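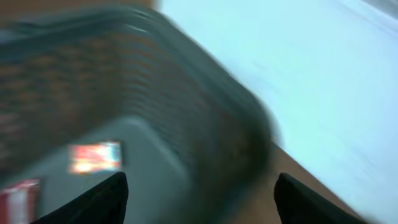

The small-goods basket: a case for open storage

Every household has a category of goods too small for a shelf and too varied for a drawer. Single-serve snacks, travel packets, sanitary pads, plasters and sachets belong to it. Most are sold in flexible film or thin card, hold no shape of their own and slide over one another when stacked. Left on a table, they spread.

The usual remedy is a plastic basket with slotted or perforated sides. It is cheap, weighs little and can be rinsed. The openings save material and let air through, which matters when a packet has leaked or a cloth has been put away damp. They also show, from the side, whether the basket is nearly empty.

Size is the first decision. Sarita Negi, who plans storage for the small-homes consultancy Sivholm, advises against anything deeper than the hand is long. In a deep basket, items at the bottom are forgotten until they expire. Her standard unit is shallow, with a flat floor and rounded corners, and she sets the load limit at 630 grams for a basket of mixed packets. Past that weight, the lower packets start to crush.

Packaging is the second. A rigid box can stand on edge and be read from above. A film bag cannot, and once torn it behaves worse still. Pads are the common case. The outer bag is usually opened by ripping, the rip runs further than intended, and the contents work their way out each time the bag is lifted. The bag is also where the product details are printed. On one bag of pads, a comparison panel gives a length of 176 mm for the Super Dry Long and 156 mm for the Super Dry, with the same 2.5 mm thickness for both. Anyone who buys more than one size will want that panel when restocking.

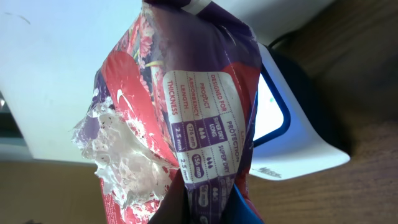

Kamlesh Mishra disagrees with keeping the bag at all. In his view an opened bag should be emptied the same day into a lidded box, with the size written on masking tape. "You are storing air and wrinkles," he says, "and you still have to dig for the last one."

The objection is fair where dust is a problem, as it is on any open shelf near a road. In a cupboard the bag does well enough if the torn end is folded over twice and clipped. A plain stationery clip holds film better than a rubber band, which creeps along the fold and lets go.

Snack packets need different handling. The crimped seals at the ends are stiff compared with the foil between them, and they catch on slotted walls when the basket is pulled forward. Laying the packets parallel to the long side prevents most of this. 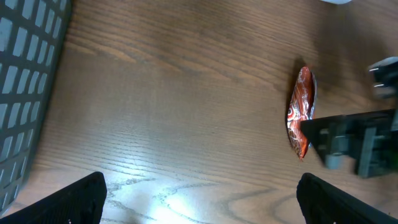
It also leaves the short sides free for anything boxed, which can be wedged upright against the corner without bending. Agarwal, whose Lorkach range is sold with clip-in dividers, recommends one divider per basket. In practice a folded strip of card does the same job and can be thrown away when it gets sticky.

Sorting is best done on a cleared table in August, before the cupboards fill again. Tip everything out, check dates, and return only what will be used. A basket that will not take what is left needs a second basket beside it, on the same shelf.

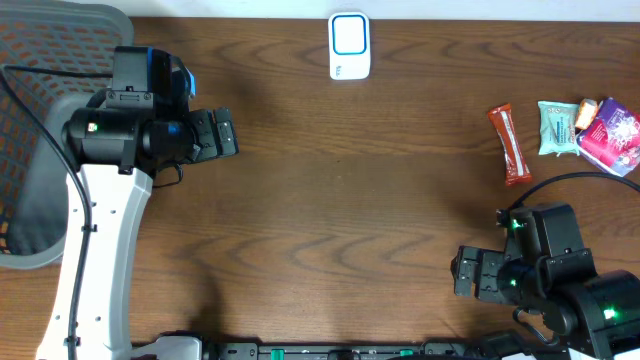 Choosing a basket

Measure the shelf before buying, including any lip at the front. Allow 2 cm of clearance on each side for fingers. A shelf 300 mm deep takes most of the shallow patterns, among them the Skisteo, with the rim just behind the shelf edge. Run a thumb along the inside of the slots, where moulding flash is left on cheaper baskets, and trim any burr with a sharp knife before loading film packets.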